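Parish Weighs New Canopy Over Altar, and Not Everyone Is Sold

Plans to put a fabric canopy over the main altar at the parish church in Taston moved a step closer this month, after the building group agreed to ask for a second price from the Firklow workshop. The vote was taken late in the evening, with several people already holding their coats.

The proposal has been around since November. It calls for a flat tester, which is a square roof of wood and cloth, to be hung from the sanctuary ceiling on 4 chains, with a painted underside and a short fringe on all sides. Supporters say the altar looks lost under the bare ceiling and that older church custom asks for a covering of some kind. Opponents say the ceiling leaks.

Both claims were repeated at length. Only one of them came with a report attached, and it was the one about the ceiling.

The parish asked architect Vlastimil Charvát to look at the roof beams last winter. His letter, which was read out in full, says the two beams over the sanctuary could carry the weight "subject to opening up." That phrase did a lot of work at the meeting. To the supporters it meant yes. To anyone who has paid for an old roof, it meant that a man on a ladder will have to cut a hole before he can give an answer, and the price of cutting the hole is not in the estimate.

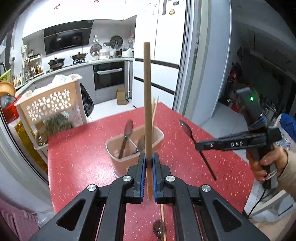
The estimate itself runs to 3 pages and leaves a good deal out. It covers the frame, the cloth and the painting. It does not cover scaffolding, the electrician, or what happens to the hanging lamp that is now fixed exactly where the canopy would go. Talk went on in the parish kitchen afterward, over the red speckled table with its pink divided container of spoons and a chopstick, and the mood there was a little less certain than the vote had been. Several people who had raised their hands wanted to know who had decided on cloth in the first place.

It is a fair question. Cloth over an altar catches candle smoke and dust, and it has to be taken down to be cleaned. The drawings show no pulley and no winch. When asked, the presenter said the canopy could be vacuumed in place from a tall ladder, and moved on to the next item.

Then there is the matter of precedent. The handout claims that the church had a hanging canopy when it was built and that it was removed during repairs. The evidence is a set of iron hooks in the ceiling and a line in an old account book about "the cover above." The hooks may well have held a canopy. They may also have held a lamp, a banner or a Lenten veil, all of which hung in churches of this kind. A line about a cover proves that something was covered. The handout treats the question as closed and uses the word "restore" throughout, which sounds a great deal cheaper than "build."

The maker's record is easier to judge. The Firklow shop put up a similar canopy in Biltley, and a group from Taston drove over to see it. They came back impressed by the painting, a plain blue ground with gilt stars, and said the altar was easy to pick out from the back pew. They had less to say about the sound. People in Biltley have complained that the priest's voice is harder to hear since the canopy went in, though it is just as likely that the old speakers have given up. No one has tested either idea.

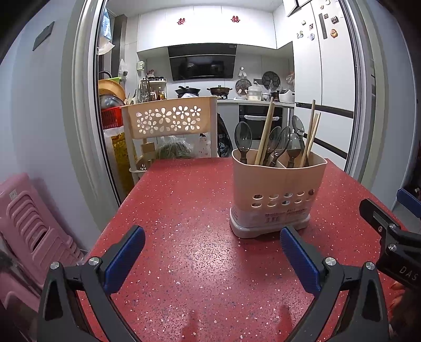
Money remains the weak point. A gift from the Santoro family would pay for some 40 percent of the work as now described, on the condition that the canopy is in place before the family's name is read at the anniversary Mass. The rest would come from a special collection. The last special collection was for the gutters, and the gutters are still waiting.

The diocese has to approve any change to the sanctuary, and its office has so far received only a sketch. Officials there usually ask for full drawings, an engineer's statement and a note on how the new work fits the existing altar, which was itself moved forward 2 steps in an earlier rearrangement. The canopy on the current plan is centered on the altar's old position. A corrected drawing has been promised.

The second price is expected before the group's next meeting. The roof inspection has not been booked.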